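Thread on how evidence custody works in Drerkden, from reading the county's property room audit. Mostly procedure, few opinions.

1/ The audit covers drug and weapons cases opened by the Drerkden police and charged by the county. It reviewed 2460 items across 1401 case files. Cash and vehicles are handled under a separate policy and were left out.

2/ Each item gets a barcode at intake and an entry in Flurlow, the tracking software the department switched to in February. Before that it was a paper ledger plus a spreadsheet. The two did not use the same item numbers.

3/ The main finding: 177 items had a gap in the chain of custody. A gap here means a signed release with no matching signed receipt. It does not mean the item is missing. Most were on the shelf listed in the ledger.

4/ Why a gap matters: for a drug charge the state has to show that what the lab tested is what the officer seized. A missing receipt does not throw the evidence out by itself. In most courts it goes to weight, and the judge decides whether the gap is bad enough to exclude.
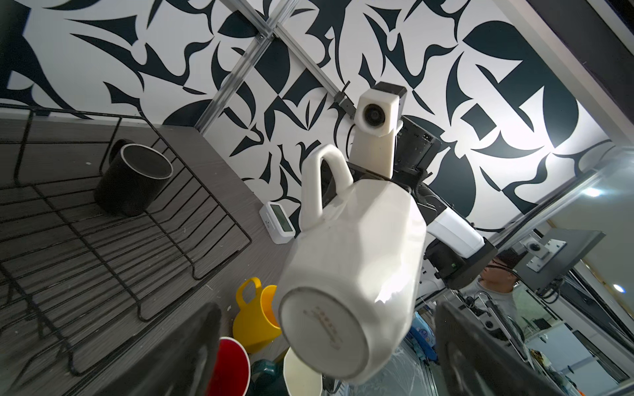 5/ Lab transfers are the weak point. The courier run leaves at 6 a.m., before the property room desk is staffed, so the night sergeant signs items out. The lab signs them in on its own form. Until this year no one compared the two forms.

6/ The Jafarzadeh motion is the one people keep asking me about. The defense asked for the full transfer log, not the summary page. The court granted it. The log showed a receipt time earlier than the release time. The state called it a clock error on the scanner. That is still being argued.

7/ Scanner clocks are a real problem, by the way. The handhelds sync only when docked. The audit found units that had drifted by up to 900 seconds – enough to reverse the order of two entries at a busy counter.

8/ Recommendations, shortened: dock every handheld at shift change, use one form for both ends of a lab transfer, and have the Dutis substation stop holding items overnight in the sergeant's office. The last one is already policy. It was not being followed.

9/ What the audit does not say: how many of the gaps fall in cases that ended in a plea. I filed a records request for that breakdown. The clerk's reply says the field is not searchable in the old spreadsheet.

10/ Correction to 3/: the gap count includes returns from court as well as lab transfers. The table in appendix B splits them.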